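The Vurnar duvet set, after a winter and a bit

I should say first that I was not looking for new bedding. I had two perfectly good sets of plain white percale and a flannelette one with a burn mark from a hot water bottle cover that went wrong in the microwave. Then my sister had us to stay in April and put us in the back room under the Vurnar set in Moss, and I lay there at half past six in the morning stroking the pillowcase like a cat. I ordered one before we'd had breakfast.

So, what it is. Vurnar is the heavier of the two cotton ranges from Cidisholm (the lighter one is Haltatberg, more on that further down). It's a washed sateen with a narrow woven border in a second colour, and the border pattern is the reason to buy it. It's a sort of running ladder, four rows deep, designed by Monique Jacquet, and it goes all the way round the duvet cover and along the open end of the pillowcases. On the website it looks a bit busy. On a bed it's lovely -- quiet from the door and then full of little turns when you're close up with a cup of tea.

I went for Chalk with the ink blue border. A king size duvet cover and 4 pillowcases came to £164, and yes, I gulped. The fitted sheet is sold separately, which I do think is cheeky at that price.
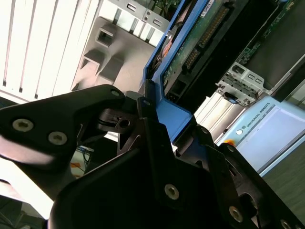
Black fingers, silver screw heads.

The feel is the big thing. Sateen can be slippery, and I've had sets where the duvet slid off on my side every night and stayed put on his. This one has a bit of grip to it, almost like a good shirt that's been worn for a year. It was soft straight out of the packet and it's softer now. The label says 600 thread count, and I've read enough to know you shouldn't take much notice of that number, so go by the hand of it if you can get to a shop. Mine was from the branch with the café upstairs, and they keep a made-up bed at the back that you're allowed to sit on.

Washing. I do ours at 40 every Friday with everything else pale, and the blue hasn't crept into the chalk at all. It does come out of the machine creased. If you like a crisp bed you'll be ironing, and ironing a king size cover with a raised border is a proper job (do it damp, from the back, with the radio on). I've stopped bothering and just shake it hard and peg it by the hem, and it dries with a sort of rumpled look that suits it much better anyway.

Little things I love, in no order. The corner ties inside the duvet cover are long enough to make a real bow. The buttons are flat, so you don't get a row of dents in your shin. The pillowcases have a deep flap and the pillow stays in, even with Recep's, which he folds in half and punches. There's a loop on one corner of the cover marked "foot end" and I cannot tell you how much bad temper that has saved.
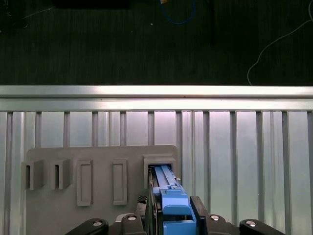 Blue part and grey receptacle, close up.

Things I don't love. The Moss and the Chalk are fine but the third colour, Cárdenas, is a rusty red that looked nothing like the swatch when my neighbour's arrived. She kept it and has come round to it. I'd send off for the fabric card first. The super king is £1,008 if you go for the full hand-finished version with the quilted throw, and I'm afraid I laughed out loud in the shop. I can't believe it's that much nicer to sleep under! And one of my pillowcases had a pulled thread in the border on arrival. They swapped it without a fuss, though I had to ring twice.

If you run hot, have a look at Haltatberg instead. Same border, much thinner cloth, and it's cool the moment you get in. My sister has both and changes over when the clocks do. I tried hers for two nights in that heatwave and slept very well, but I missed the weight of mine, and the Haltatberg shows every crease in a way that would bother me.

Recep Işık, my husband, who has never in his life had an opinion about a sheet, would like it noted that he wants a second set so we don't have to go back to the old ones on wash day. I'm waiting for the sale. I've got my eye on Moss with the cream border, and possibly the two square cushions, if they still have them by then.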